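Ticket 1877: Plustley patient portal, repeat dispensing reminders sent twice or not at all
Last updated: May 2026 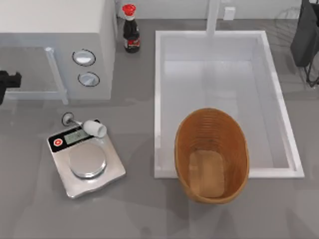 Summary

Patients enrolled in the medication support program are receiving duplicate refill reminders by text message. A smaller group is receiving none. Both faults began after the Plustley 6 upgrade at the Van der Linden pharmacy group. The dispensing record itself is correct in every case checked. No dose, strength or quantity has been altered.

Severity: 2 (patient communication, no change to therapy)
Reported by: Van der Linden dispensary desk
Assigned to: Wim De Haan
Component: Miltach reminder service
Related ticket: 905 (closed)

Environment

Plustley server 6.0.2, upgraded from 5.8
Miltach reminder service 3.1, single node
Nimomitz prescription import, nightly batch plus on-demand
Time zone on server: UTC
Time zone on store terminals: local

Log

Entry 1
Dispensary desk forwarded screenshots from two patients on 28-day courses. Each shows the same refill message received twice, the second copy 11 hours after the first. Message text identical. Sender ID identical.

Entry 2
Pulled the outbound queue for the affected store. The duplicates carry different message IDs and the same prescription ID. The gateway is therefore delivering what it is given, and the second message is created upstream. Gateway retry setting checked anyway. It is off.

Entry 3
Ran the enrolment report. 625 patients active in the program across all stores. 319 have at least one duplicate in the queue history. All of them had a prescription on file before the upgrade. Patients enrolled after the upgrade are not affected.

Entry 4
Compared one affected record before and after the upgrade, using the backup. Version 5.8 stored the next supply date as a date. Version 6 stores it as a date and time, in UTC. The migration script wrote the new field and left the old one populated. Miltach reads both and schedules a reminder for each.

Entry 5
Missing reminders looked at separately. These patients all have "authorised collector" filled in, meaning a family member or carer picks up the medicine. In 5.8 the reminder went to the collector's mobile if the patient had none. In 6 the collector's number has moved to the contacts table and Miltach 3.1 does not look there. The reminder is created, fails validation on an empty number and is dropped. It is written to the debug log only, so the desk never saw an error.

Entry 6
Asked the desk to phone the patients with missing reminders. List exported from Reports > Program > Undelivered, filtered to the next 14 days' supply. Desk confirmed the list was received and that a pharmacist would make the calls. Questions about missed doses go to the pharmacist. Support does not advise on these.

Entry 7
Tried the vendor's first suggestion, which was to clear the Miltach cache and restart. No change. Duplicates were regenerated within the hour from the old field.

Entry 8
Workaround applied in test:
1. Stop the Miltach service.
2. Export the scheduled queue to file and keep the copy.
3. Set legacy_supply_date to null for all migrated records.
4. Delete pending reminders with source = legacy.
5. Start the service and run a manual schedule pass.
Queue count after the pass matched the number of prescriptions due. No duplicates in test over three nightly Nimomitz imports.

Entry 9
Same steps run in production after close of business. Step 3 took longer than in test and held a lock on the prescription table, so the on-demand import timed out once. Import rerun by hand, no records lost. Next time, pause Nimomitz before step 1.

Entry 10
Desk reports no new duplicates. One patient rang about a reminder for a medicine that had been ceased. Checked: the prescriber's cancellation arrived after the message was sent. Behaviour is as designed and unrelated to this ticket. Noted for the desk.

Entry 11
Vendor supplied Miltach 3.1.4, which reads collector numbers from the contacts table. Installed in test. Eight of eight test records with a collector now produce a deliverable reminder. Consent flag is honoured: a collector without "may receive messages" ticked gets nothing, and the record appears in the Undelivered report as it should.

Status

Duplicates: resolved in production.
Missing reminders: fix verified in test, production install pending sign-off from Van der Linden.
Manual phone calls continue until the install is done.

Outstanding

Raise the dropped-message event from debug to warning.
Ask vendor to null the old date field in the migration script. Two other sites are booked to upgrade in August.
Confirm whether reminders created at 23:00 UTC show the correct local date on the store terminal. Not yet tested.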